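Skakulham Two-Arm Chore Bench – Basket Sorting Setup

Home > Benches > Two-arm > Skakulham

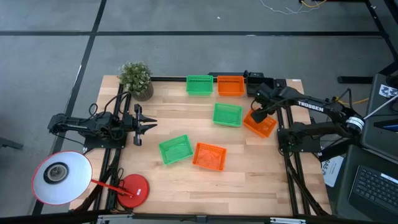
What it does (and what it doesn't yet)

Everyone asks the same thing on the phone. Can it do my chores. Short answer – a few, slowly, if you set the table up for it. Light rigid stuff with edges to grab. Plastic baskets are good. Sorting by color, lining up along the back rail, that kind of work. Towels, no. Glassware, please don't.

Two arms, one each side, wood top, black extrusion frame all the way round. Parallel-jaw grippers. Arms on this build are Trossen. Sold as a complete bench or as frame and top only if you already have arms.

Basket sorting, our own numbers

Ran 196 baskets through in November at the Pawłowska workshop. Mixed green and orange, sort to two rows. Lilian Nyaga ran it and wrote the notes, ask for the PDF. Main points:

Picks up by the rim fine when the basket is sitting flat and has some space next to it.
Baskets touching corner to corner are harder. One gets nudged while the other is gripped. Sometimes it tilts and has to be put down and tried again.
Nested baskets – not supported. Unstack them first.
A person is faster. A lot faster. If speed is what you need don't buy this yet.

For the shop floor

Better fit than the kitchen, in our opinion. Same tote, same spot, all shift. Norbert Čierny has one doing small-parts trays at Skullow and his view is it earns its place on the dull hours but someone still walks over to it. Plan for that person. It is not a lights-out machine.

For the house

Tidying a play table, returning bins to a shelf edge, yes with setup. Laundry, dishes, anything soft or slippery, we would say wait. Software is moving quick so check back, but we wont sell you a bench on a promise.

Specs

Top: light hardwood, glued strips, oiled
Top length: 600 mm models and up, see size chart
Frame: black aluminum extrusion, posts and diagonal braces both sides
Arms: 2
Recommended max load per pick: 100 g for thin-walled items
Power: standard wall outlet, one per arm

In the box

Frame, top, bracket kit, hex keys, cable ties (use them, all of them). Laptop, lamp, baskets not included. Any shallow basket with slotted sides should do, test a couple before you order a hundred.

Before you order

Measure the door. Frame ships assembled unless you tell us other wise.
Carpet tile is OK, thick carpet is not, the bench wobbles and the picks drift.
Keep drinks and loose cables off the top when arms are powered.
Stay out of reach while it runs. Kids and pets too.

Accessories

Wumell gripper pads, pair – softer grip on thin rims
Spare bracket kit
Replacement top, oiled or bare

Shipping and returns

Leaves the warehouse in 2 weeks, arms can take longer. Returns on unused frames only. Tops are cut to order so no returns on those – sorry.

Questions, use the contact form and put "Skakulham" in the subject so it gets to the right desk. Phones are answered until 4 pm.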